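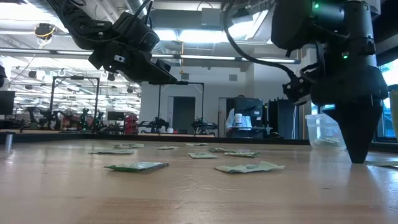
*Our table, with the packets and the tub on the right.*

Tue 21 March

I promised to write every week about the student project and I did not do it, so this post is long. The project is called Marnoton. We are four students, and our supervisor is Simone Rocha. The task sounds very small when I explain it to my parents: take the flat packets from the table and put them in a plastic tub. My mother asked me if this is really a university subject.

I came to the project from the software side. In my first month I believed that the difficult part would be to make two arms work above one table without hitting each other. We had trouble with this, but Azlan solved most of it before the winter break with a simple rule about who is allowed to be in the middle. The packets are much harder. They are thin, they lie flat on the wood, and they are wrinkled, each one differently. When you close a gripper on a thing like this, it has to get under an edge first, and many packets do not offer an edge. They also shine. In a bright lab the light on the surface changes when a packet moves only a little, and our detection program then thinks it is looking at a new packet.

For the detection we labeled 2,000 pictures by hand. Nadhirah wants 4,000 before the competition in July. I did 243 of them last weekend and I now see green rectangles when I close my eyes. It is slow work, but I learned something from it: I was drawing the outlines too large on the folded packets, because I included the shadow. Bayu noticed it when he compared my labels with his. We had to decide on one way and write it down, and then I corrected mine.
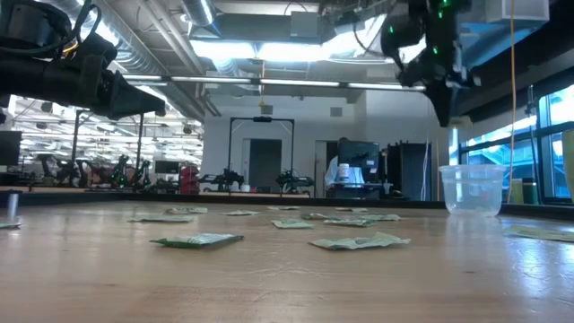
Bayu thinks we are labeling too much and practicing too little. He told me on the way home that a perfect outline is of no use if the arm comes down at the wrong angle, and that he would prefer 20 careful attempts with notes to another evening of drawing boxes. I did not agree with him on the bus, but at home I looked at my notes from the last month, and there are almost no attempts in them.

So we made a plan. In the first hour of each session we only try to pick up packets, and we write for every attempt the angle, the height and what went wrong. After this hour, whoever still has patience can label. Simone asked us also not to change two settings at the same time. I have to admit this was mostly for me.

There is also the question of order. At present our program takes the packet which it is most sure about, and the difficult ones stay until the end. Azlan wants to start from the side near the tub. I would like to test both, but I need to write the code for it first and I have an exam in statistics.

If somebody who reads this has worked with thin, shiny packaging, please write me in the comments, mainly about how you choose the place to grip. I will try to post again before the end of the month.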